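Workshop notebook - bench 2

May 3, 2024

Carrying on from the page with the chain wear notes. Gearing job for the Nesness loop still not closed. Writing this up before I forget, will tidy later (won't).

Rode the loop again before work. Wanted to settle the question of whether the old tourer needs a lower bottom gear or whether I just need to stop moaning. Answer is lower gear. The drag up from the ford is short but it comes straight after the cattle grid so there's no run at it, and I was out of the saddle by the second gatepost with the front wheel wandering. Loaded, that would be walking.

Currently 29 teeth on the biggest sprocket. Want more. The rear mech is the long cage one so it ought to cope, but the B screw is nearly all the way in already and there's not much left to play with. Could swap the inner ring instead. Cheaper, and leaves the back end alone. Must measure chain slack in small-small before ordering anything, last time I guessed and had the chain dragging on itself.

Route notes while they're fresh -

Ford: low. Rideable. The footbridge boards are slimy on the left side, keep right or get off.

Ford to church: surface has gone to bits since the winter. Long patch of loose chippings on the inside of the bend, exactly where you'd want to be. Two wheel ruts with grass between. Took it at walking pace and still got a squeak of brakes and a rude word out.

Church to the main road: lovely. Best bit of the whole thing. Hedge has been cut back so you can see what's coming. Cowslips out on the bank, lots.

Main road section: horrible as ever. Only a short stretch but the lorries use it to dodge the roundabout works, and there's a pinch point by the pub with the kerb built out where everyone tries to get past you at once. Chrysoula reckons there's a bridleway behind the pub that comes out by the water tower and misses the lot. Looked on the map, it's there, dotted green line, but it crosses the brook twice and I don't fancy it on 28s. To check on foot some evening. If it goes, I'd put it in the July ride and tell people to bring something with a bit of tyre.

Water tower to home: headwind. Always.

Back to the bike.

Bottom bracket noise. It's back. Click once per turn, right pedal at about two o'clock, only under load. So far ruled out:
- pedals (swapped with the ones off the shopper, same click)
- seatpost (stood up, same click)
- chainring bolts (one was loose, did it up, got hopeful, same click)
- saddle rails, see seatpost
Left to try: BB cups, crank bolt, rear dropout. The Torkeo cranks always did sit a bit oddly on that axle. Chrysoula thinks dropout and she was right about the shopper so I should probably start there. Clean the faces, a smear of grease, do the skewer up properly and go round the block. Five minutes. Doing the cups first would be an hour and a skinned knuckle.

Brakes. Front pads down to the wear line on one side and not the other, so it's not centred or one arm's sticking. Stripped the left arm, pivot was dry as a bone with a ring of brown muck round it. Cleaned, greased, back together. Pulls evenly now. Ordered pads from Ajayi, the salmon coloured ones, he had one pair left and was putting them by. Rears will do till summer.

Cable outer on the rear mech is too short since I changed the bars, pulls tight on full left lock. Don't forget this. I keep forgetting this.

Dynamo light cutting out over bumps. Wiggled the connector at the hub, came back on. Wiggled again, off. So it's the connector. Crimp a new one, don't just tape it like the last two times.

Mileage: computer says 3942 on this chain and cassette. Chain was replaced at 3340 on the previous set and was only just over the line on the gauge, so this one's done well, considering the winter it had. Gauge drops in at the 0.75 end now, no arguement. New chain then. Cassette might take it, might skip. Try it and see before spending money. If it skips on the middle sprockets that's the whole lot to do and the low gear question answers itself, becuase I'd just get the wider one.

Degreaser nearly out. Paraffin smells but works and there's half a can under the bench. 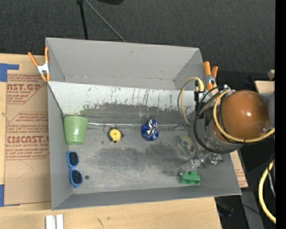 Panniers next. The Bridero ones have lost a hook bolt on the nearside bag and the top rail's bent where it went over in the station car park. Bolt is M5, have those. Rail I can straighten in the vice with a bit of wood either side, gently. The stiffener inside has cracked along the fold but it still holds the bag open so leave it. Reproof the lids while they're off. Dried peas trick for finding the hole - no, that's inner tubes in a bucket, ignore.

Inner tubes: 4 in the patch pile. Did two over lunch, both thorns, both small. Third has gone at the valve, bin. Fourth can't find it at all, blown up and left overnight to see. Ran a thumb round the inside of the rear tyre and got a sliver of flint out, which explains the slow one all last week.

Chrysoula's bike - in Monday if she remembers to bring it. She wants the bars up and a bell that people can hear. Stem's already at the top so it's a different stem or a riser. Have a riser somewhere, silver, from the blue bike. Ask her if she minds silver. She also wants to know about mudguards with more clearance, told her to look at the length of the front flap before anything else, hers stops well short and it's her feet that get soaked.

July ride, early thoughts. Keep it under a morning. Start at the village hall because of the parking, cafe stop at the garden centre (the other cafe doesn't open till eleven and the scones are like grout). Go round anticlockwise so the main road bit is a left turn off and not a right turn across. Nobody wants to sit in the middle of that road waiting for a gap. If the bridleway's no good then there's the lane past the chicken farm, adds a bit and smells, but quiet. Need someone at the back who can mend a puncture. Might be me.

To buy: chain, crimp connectors, outer casing, degreaser, tea.

To do first: dropout. Then chain slack measurement. Then the cable, the CABLE.

Later - did the dropout. Cleaned both faces, greased, tightened. Round the block twice and up the bank by the school. Click's still there but quieter, or the wind was louder. Cups it is. Not tonight.

Filed under: Workshop notes / Touring bikes / Local rides

Recent entries
Chain wear, three bikes compared
Getting a stuck seatpost out
The lane past the chicken farm
Wheel truing without a stand
Mudguard stays and where to cut them
Winter lights, what lasted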